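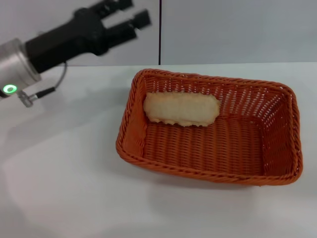 Re: [okach-commuters] anyone else giving up on the park and ride?

Thaís Rangel wrote:
> I tried the Okach lot twice in March and both times I sat there 20 minutes
> with the engine running because the shuttle was late. Doesn't that kind of
> defeat the purpose? I'm about ready to go back to driving the whole way in.

Hi Thaís, and hi everybody,

Please don't give up yet! I had the same trouble, and then I switched to the stop on Toledo (the one by the old bank, two blocks past the lot) and it's been so much better. The driver told me they skip the loop through the lot when they're behind, so you can be sitting there while the bus goes right past you on the street. Not great, I know. I've complained.

On the carpool side, Restent finally got their employees signed up and we now have 70 people on the ride board. I was hoping for 100 by summer and I think we'll get there, especially if Fotetti comes through with the reserved parking spots they keep talking about. Their front office says yes, their building manager says maybe, so who knows.

Oh, and the idling petition! We're at 1497 signatures and need 2000 before the city will put it on the agenda. If you have a paper sheet sitting in your car (I had two under the seat, oops) please get it to me, even if it's half empty. It's mostly about the school pickup lines, but I asked if we could add the park and ride lots too and they're checking on the wording.

Thaís, what time do you usually leave? I'm at the Toledo stop by 7:10 most mornings and I'm happy to text you when the bus shows up.

Marcy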